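Simulierte Demos fürs Greifen: wie viele pro Szene?
Lesezeit: 3 Minuten
17 Kommentare · 2 mal geteilt
von tellerstapler, 2025-01-27

tellerstapler:
Moin zusammen, ich sammle gerade Beispiele in der Simulation, damit unser Modell »Ding in die Schüssel legen« lernt. Das Projekt heißt intern Mosell und läuft bei mir nebenher, also meistens abends. So sieht mein Küchentisch aus:
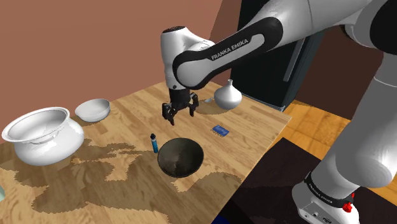
Beides derselbe Aufbau, mit Schüssel, Vase und Kleinkram:

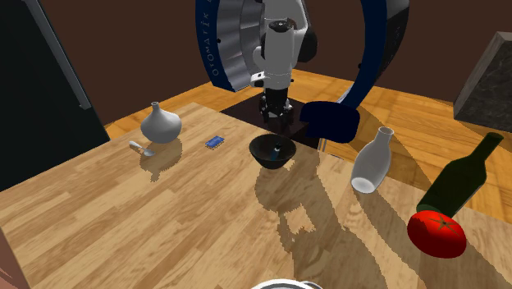 Bisher habe ich 45 Demos, alle per Hand gesteuert, und danach würfle ich die Positionen neu. Jetzt die Frage: lieber viele Durchgänge mit denselben Sachen oder nach jedem dritten alles austauschen? Meine Policy fährt brav zur Schüssel und macht dann zu früh auf — nervt tierisch.

knickgelenk:
Austauschen, ganz klar! Ich hatte im November genau das mit Dobson. Das Netz hatte sich einfach gemerkt, wo die Schüssel ungefähr steht. Kaum lag da was Neues auf dem Tisch, griff es daneben.

Dandus:
Seh ich anders. Mit 45 Demos würde ich gar nichts austauschen, das ist viel zu dünn. Erst mal eine Aufgabe sauber hinkriegen, dann Vielfalt. Und schau dir an, wann du beim Steuern den Greifer öffnest. Wenn du selbst mal früh und mal spät loslässt, lernt er halt den Mittelwert.

tellerstapler:
Uff, das mit dem Loslassen könnte stimmen, abends werde ich schlampig. Ich hab eben ein paar Aufnahmen durchgeschaut und bei manchen lasse ich schon über dem Rand los.

knickgelenk:
Dann schmeiß die raus. Aber Vielfalt würd ich trotzdem nicht auf später schieben, da bleib ich stur :)

clidavum_fan:
Wir filtern mit Clidavum vor, das markiert Durchgänge mit komischem Timing. Anschauen musst du sie trotzdem. Nimmst du die Fehlversuche eigentlich mit auf?

tellerstapler:
Bisher gelöscht — ab jetzt heb ich sie in einem eigenen Ordner auf. Ich spiele die schlechten heute Nacht neu ein und melde mich, wenn das Training durch ist.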